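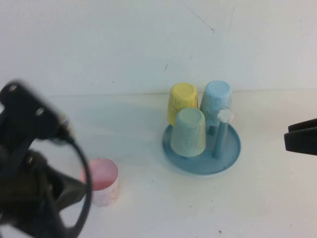

Stirow Cups
Data card, version 2, November 2024
Maintained by Vy Lại and Ro-un Choo, Plestton

What this is

Stirow Cups is a set of 1,785 recorded attempts at putting small cups upside down on a round blue rack with a robot arm. A four-year-old can do this. A four-year-old also gets bored and leaves, so we went with the arm.

We started the project after a long lunch spent arguing about whether a machine could take over the dishes yet. Vy said five years. Ro-un said it depends what you mean by dishes. The set covers the very last bit of the job, after the washing and the rinsing, when somebody has to put the cups away to drain.

The task

One cup starts upright on the table. The arm has to pick it up, turn it over, and set it down on the rack with its mouth facing down. The cups come in yellow, light blue, mint green and pink. An attempt ends when the operator presses the pedal, whether or not everyone is happy with the result.

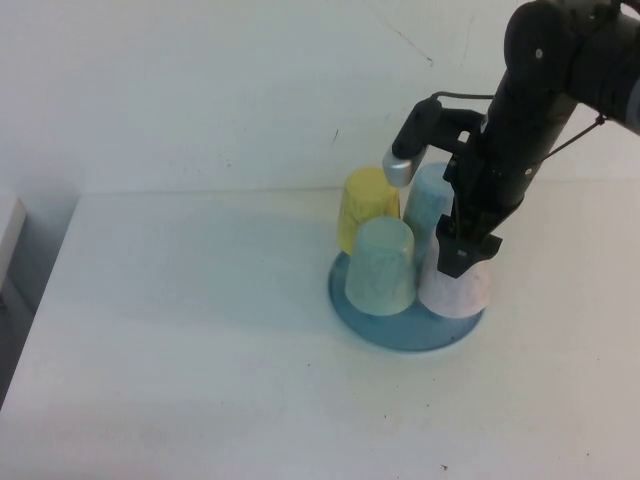

Four cups on the blue base, gripper over the pink one.

What is in each record

Camera video, joint positions, gripper opening, one line of plain English saying what was asked, and a result label. The line is usually some form of "put the pink cup on the rack." In October we let visitors write their own and got "tidy up, please" 51 times. We kept those. People who own dishes talk like that.

Result labels

done: the cup is upside down, on the rack, and the gripper has let go.
leaning: the cup is on the rack but you would fix it if you walked past.
dropped: what it sounds like.
gave up: the operator ran out of time or patience. We don't record which.

"Leaning" caused more arguments than the other three put together. Two people labeled every record and Ro-un settled the ties. If you disagree with him, the video is there, and so is he, most afternoons.

Splits

The test split is 260 records. Another 100 are held back for the Drasness comparison and aren't in the download. Everything else is for training. Please don't train on the test split and then write to tell us how well it went.

Known problems

The table is white and the wall is white. A model trained only on this may have opinions about your kitchen.
The arm often blocks the view at the moment you most want to see.
There are no mugs with handles, no glass, and nothing with old coffee in it.
The wall has scratches. We have seen one model pay close attention to them.

So can it do the dishes?

No. It can learn to put a small cup on a rack, on a clear table, with a person sitting next to it. Vy has moved her guess to eight years.

Changes since version 1

Fixed swapped color names in the yellow and mint green records. Added the "leaning" label. Removed a folder called So, which was half a sentence somebody meant to finish.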